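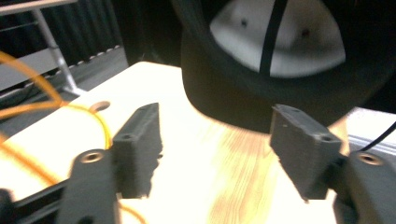
Valtden, 22. April — Haushaltsroboter können heute einzelne Handgriffe zuverlässig ausführen, einen ganzen Haushalt aber noch nicht. Zu diesem Ergebnis kommt der Praxisbericht, den das Technikbüro Truvstead am Freitag vorgelegt hat. Ausgewertet wurden 1.555 Durchgänge mit zehn Alltagsaufgaben, vom Tischabräumen bis zum Einsortieren von Ware ins Regal. Gearbeitet wurde mit einfachen Greifwerkzeugen: zwei graue Finger, die sich gegenüberstehen, mit rauer Oberfläche und verschraubbar, dazu Messinggewinde in den Halterungen. Schwierig wird es, sobald ein Gegenstand rund und größer ist als der Abstand der Finger oder wenn ein Kabel quer über den Tisch liegt.

In 900 Durchgängen wurde die Aufgabe ohne Eingriff abgeschlossen. Vier der zehn Aufgaben stuft der Bericht als alltagstauglich ein, darunter das Umsetzen fester Behälter. Wäschefalten und das Einräumen gemischter Ware gehören nicht dazu.

„Wer heute einen Roboter für die ganze Küche erwartet, wird enttäuscht“, sagt Projektleiterin Darlene Dhillon. „Für eine feste Aufgabe an einem festen Platz sieht es deutlich besser aus.“

Die Ladenaufgaben entstanden gemeinsam mit dem Händler Nistano. Dessen Filialleiterin Kendra Lévesque sieht vor allem beim Tempo Nachholbedarf: „Unsere Leute sind beim Auffüllen schneller — und sie merken, wenn eine Packung beschädigt ist.“

Der Bericht ist auf Anfrage bei Truvstead kostenlos erhältlich. Eine zweite Versuchsreihe mit weicheren Fingerauflagen ist in Vorbereitung.

Pressekontakt: Truvstead, Pressestelle, Valtden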